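Re: [tuhiwai-demos] table clearing: hand-held or leader arm?
3 comments | 1 share

Hi all, hi Ryota,

Sorry for sitting on this one, I wanted to get through our second batch before I opened my mouth. I'm going to answer in between your lines because you asked a lot of things at once (fair enough, so did I when I started).

> Ryota Ogura wrote:
>
> We have been doing table clearing with the leader arm in
> Jorkville since November and I am tired. My operator needs
> most of a minute to pick up one tissue. We have 124 good
> episodes and I think we need many more. I see that some of
> you have switched to carrying the grippers by hand. Is it
> really faster, or do you lose the time again when you clean
> the data?

Faster, yes, and by a lot. Our last batch was 628 episodes and it took two of us less time than the first 100 did on the Privell arms. You do lose some of it again in cleaning. We threw out plenty at first, nearly all of it tracking dropouts from one of us swinging a gripper round to the bin too quickly. Once we'd learned to move like slightly sleepy people the dropouts mostly went away.

The big thing for me is that you feel the object. With the leader arm I was always squeezing way too hard or missing the bag altogether, and then making a little panicky correction that the policy would lovingly copy forever. With the tool in your hand you know when you've got hold of it. My advice is still to keep some teleop episodes in the mix, though – see further down.

> Second question is about the objects. We use a fixed set of
> foam blocks and cups. The policy is good on these and
> terrible on anything from a real table. How messy do you
> go?

Messy! Go to a real kitchen and use whatever people really leave on tables. Ours has been a crumpled cloth, a torn tissue box, medicine cartons, plastic packets, a face mask, clear bags squashed into every shape you can think of. The flat floppy stuff is where you'll learn the most. A carton is easy, it has edges, you come down on it and close. A mask is pleats and two bits of elastic, and there are at least three sensible ways to pick it up, so agree on one before you start. We didn't, and we ended up with one person going for the ear loop and the other for the fabric, and the policy hovering in between doing neither.

We settled on: pinch the body of the mask, leave the loops alone. For bags, one firm squeeze in the thickest part of the lump, then lift. Don't chase the flaps.

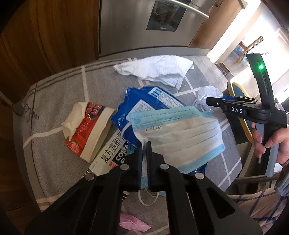
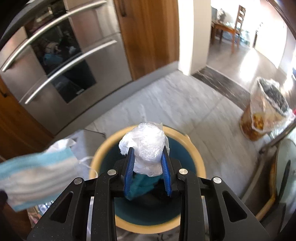 Kitchen task, hand-held grippers: a folded mask on the cluttered table in the first, a balled-up plastic bag over the bin in the second.

Look at how close together the finger pads are in the first one. I like to go in with a narrow opening on thin things, and it's a habit I had to train into my own hand. Coming in wide looks more natural to a human but you sweep up half the neighbors on the way, and on that table the mask has a blue packet right underneath it. Try it both ways and watch the replays, you'll see what I mean.

For the bin half, get the gripper right over the opening before you let go. I mean over it, well inside the rim. People toss. Everybody tosses, it's a bin! But a release with sideways speed is a miserable thing to learn from, and on the arm it means trash on the floor. Come over, stop, open, wait one beat, leave. The wait matters more with plastic film than with anything else, it likes to cling to a pad and come back out with you, and if you've already pulled away then your episode ends with a "success" that wasn't one.

> Third, do you reset the scene each time? We measure every
> object back to its mark and this takes longer than the
> demonstration.

Oh no, please stop doing that to yourselves. We dump things back on the table and shove them about a bit. Overlaps are good. Things half under other things are very good. The only rule we keep is that the bin can move between episodes but never during one, and that whoever did the demos doesn't also do the reset, or you get a table that is quietly arranged for your own right hand. (I am very guilty of this. All my early tables lean right.)

Do change the cloth or the table now and then. Ours has a big printed check on it and I had a bad evening wondering whether the model had learned to line up with the squares. I still don't know for sure, but swapping to a plain surface hurt it less than I feared.

> Last one. Labels. Do you cut the episode by object or keep
> the whole table as one?

Whole table while recording, cut afterward. We use Jallex for the cutting, with one segment per object starting when the gripper commits to it and ending when it's clear of the bin. Anything two-handed gets its own tag. If both grippers are carrying something at the same time, label each hand separately, trust me on this, going back to do it later took me a whole weekend.

A few odds and ends while I'm typing:

- Wipe the pads. Tissue fluff builds up and the grip changes over a session.
- Check the opening calibration at the start and again at the middle. Ours drifts.
- Swap people before they get tired. Tired hands wiggle.
- Write down the failures you do on purpose. We recorded a set of drops and re-grasps and then lost track of which were which.

About teleop, as promised. The hand-held data is lovely but it has no idea what the arm can reach. I can twist my wrist into places our robot would need a second elbow for. So we keep a smaller teleop set on the same kitchen layout, mainly the far edge of the table and the low reach down to the bin, and mix it in. Without it the arm would plan a gorgeous approach and then stall halfway. If your 124 are clean, Ryota, don't throw them out, they're exactly that set.

My target for this task is 2,000 across several kitchens and then I'm going to stop and look at it properly before collecting any more. If somebody on the list has a kitchen with a very different layout (a tall bin with a lid would be great, also a round table) and wants to run our object list in it, write to me and I'll send the episode notes and the Jallex template.

Ryota, one question back: how are you handling the gap between picks? Do your operators come back to a home pose every time? We don't, and I keep going back and forth on it. The motion is nicer without, but the segments are a pain to cut cleanly. I'd love to see one of your replays if you can share it.

Off to wipe the pads.

> Thank you and sorry for the long mail.
> Ryota

Not long at all, see above!

Last updated: 2024-01-29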